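Am Wasser entlang nach Vimereck

Eigentlich wollte ich heute die Fenster putzen, aber bei so einem Himmel bleibt doch kein Mensch im Haus! Also Schuhe an und hinaus auf den alten Asphaltweg an der Bucht, den mir Elfriede Sutter schon im Februar ans Herz gelegt hatte — damals war es mir schlicht zu ungemütlich. Eine dicke Jacke kann man dort gut gebrauchen, Mütze und Sonnenbrille auch, und wenn die Sonne tief steht, legen sich die Schatten quer über den ganzen Weg.

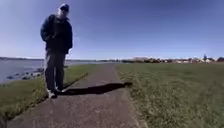 Immer geradeaus

Man läuft und läuft, links das Wasser, und weit vorne die Bäume und niedrigen Häuser, die einfach nicht näher kommen wollen. Ich mag das ja sehr. Haziq Menon, dem ich davon vorgeschwärmt habe, findet gerade Wege langweilig und will lieber in den Wald (wir werden uns da wohl nie einig).
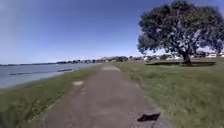
Vimereck, Di., 1. Juni

Für die Strecke habe ich 40 Minuten eingeplant und natürlich viel länger gebraucht, weil ich am Rand ständig stehen bleibe. Gleich neben dem Asphalt zieht sich ein heller Saum aus weißlichen Wildblumen und trockenen Samenständen, den ich fast lieber habe als das Wasser dahinter.

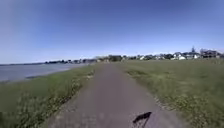 Wegeblätter, Nr. 33, Seite 7

Unter dieser Nummer steht der Weg auch in Kumikos kleinem Heft, falls ihr es noch irgendwo liegen habt. Ich gehe nächste Woche wieder hin, dann mit Thermoskanne und etwas mehr Zeit. Wer mitkommen mag, schreibt mir einfach!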